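Clellwood Household Advice Service
Looking after art materials: wax crayons

Wax crayons are inexpensive to buy and are for that reason often poorly kept. The guidance below applies to family homes, playrooms and shared craft rooms. It was prepared by Sylvain Hervieu and is reviewed each September.

Sorting

Empty every box, tin and pencil case on to one clear table before putting anything away. Sorting inside the container takes longer and leaves broken pieces at the bottom. Group the crayons by colour family first: greens with yellow-greens, browns together, blues together. Within each group, separate those with a sound wrapper from those without.

Browns and dark blues are easily confused with black in poor light. Test any doubtful crayon on scrap paper and place it according to the mark it leaves.

A crayon shorter than a thumb joint should go into a separate tub for rubbings, where the long side of the wax is used. Pieces smaller than this should be discarded in homes with children under three.

Storage

Shallow baskets or trays are preferred to deep jars. Crayons laid flat may be seen at a glance and are less likely to snap when a child reaches for one underneath. Keep containers away from radiators, windowsills and parked cars. Where a room serves more than one household, label each basket on the front and on the base.

The service's own craft room at Skastavmont holds 71 baskets on open shelving. Each is limited to 100 crayons, as heavier baskets were found to be awkward for younger users to carry back.

Cleaning the table

Clear the surface fully. Lift raised wax with the edge of an old plastic card, held low and pushed along the grain. Wipe the remaining colour with a soft cloth and a little washing-up liquid in warm water, then dry at once. On oiled or waxed wood, try the method first on the underside. Abrasive pads should not be used on any finished wood.

Wax on painted walls should be treated in the same manner, working from the outside of the mark towards the centre.

Wrappers

A loose wrapper may be fixed with a single turn of clear tape. Crayons with no wrapper remain usable but will mark other crayons, and are best kept in a tub of their own.
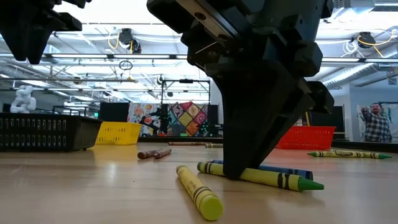 How should crayons be cleaned when one colour has rubbed off on another?

Wipe each crayon with a dry paper towel, turning it as you go, and draw the tip across scrap paper until the colour runs clean.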